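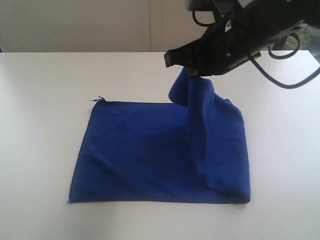 *A cloth held by its right side at the folding station, Prumoten open day, November.*

# Show the failures on the clock

Prumoten opened its development hall to outside visitors in November, and I went as one of the people who might eventually have to sign for such a machine. I run process engineering for a textile rental business. We wash, dry, inspect and fold flat goods, mostly cleaning cloths and hand towels, and folding is the step where we still depend almost entirely on hands. I had 185 minutes in the building, including lunch, and spent most of them at one table.

The task was folding a single blue cloth on a white tabletop. One arm, one gripper. The operator, Abundio Xolalpa, laid the cloth out, stepped back and started the cycle. The arm took hold of the fabric on the right, lifted a flap and carried it over. Then it released, moved to the next grasp point and repeated. Xolalpa answered questions while it ran and did not touch the keyboard during a cycle, which I watched for.

My argument is about how this kind of demonstration is run. The hall had four stations, and every one of them reported a success rate. None of them reported the time lost to a failure. For a buyer the second number matters more.

## What a percentage leaves out

The sign at the folding station gave 362 attempts since the last software change and a success rate for the series. I have no reason to doubt it. But consider what a failure costs in each of two cases.

In the first case the gripper closes on air, the software notices, and the arm goes back for a second try. The cost is a few seconds. In the second case the gripper closes on two layers instead of one, lifts both, and continues with a fold that is geometrically wrong. If the software doesn't notice, the bad fold goes onto the stack, and somebody downstream opens the stack, finds it, and refolds by hand. In my plant that person is also feeding a dryer.

Both count as one failure. I would accept a machine with a great many of the first kind and refuse a machine with very few of the second. A single rate does not let me tell them apart.

I asked Xolalpa which kind dominated. He said double-layer grasps were the larger share and that detection was under revision. It was a direct answer and the most useful thing I heard all day. It should have been printed on the sign.

## The cloth is the hard part

People outside the trade tend to assume that a flat rectangle is the simple case. A rigid part has a pose, and once you know the pose you know where everything is. A cloth has a pose only until you touch it. Lift one side and the column of fabric under the gripper twists, the layer on the table pulls into ripples, and the edge you were planning to align with may have rolled under. The station's own cloth showed all of this in a single lift. It had diagonal wrinkles across the part still lying flat and a little strand of blue sticking out at one corner.

I was glad to see the strand. Our stock looks like that after enough washes. At a trade show a few years back I watched a Gritbridge system fold towels that had plainly come out of a package that morning, on a surface matched to them, and I learned very little. Frayed corners, shrinkage along one axis and a missing hem are ordinary inputs. A vision routine that looks for four clean corners will meet a loose thread sooner or later and must decide what it is.

Still, one cloth in a saturated blue on a plain white table is an easy segmentation problem. We handle white on white, and gray on stainless steel. I asked whether the station could be run with a white cloth. It could not that day, as the thresholds were set for blue. That is a reasonable state for development work. It also sets a limit on what the percentage means.

## Cables

A smaller complaint, from someone who has paid for downtime. The gripper wiring hung in open loops, one of them sweeping well out over the table. On a bench this is normal and speeds up changes. In a plant full of lint and moving fabric, a loop like that is a snag point with a maintenance interval. Drinisport, which supplies our conveyors, quotes every cable run with a bend radius and a replacement schedule. I would like robot vendors to do the same at the first meeting.

## A format I would travel for

Run 100 cycles in front of visitors, without a reset. Use worn cloths from a customer's bin. Let the operator intervene whenever he would in production, and put a clock on the wall that counts only the minutes in which a human is touching something. At the end, post the total and sort the failures by whether the machine caught them itself.

Some of my colleagues object that no vendor will volunteer for this. Tiwari did a version of it for us with a sorting cell. The clock read badly, and we bought the cell anyway, because we could staff for it. We knew which shift would need the extra person and for how long. An undisclosed cost is the one I can't plan around.

Prumoten says it will open the hall again once the detection work is finished. I have asked to bring a bag of our own cloths, white ones included, and Xolalpa has agreed to run them.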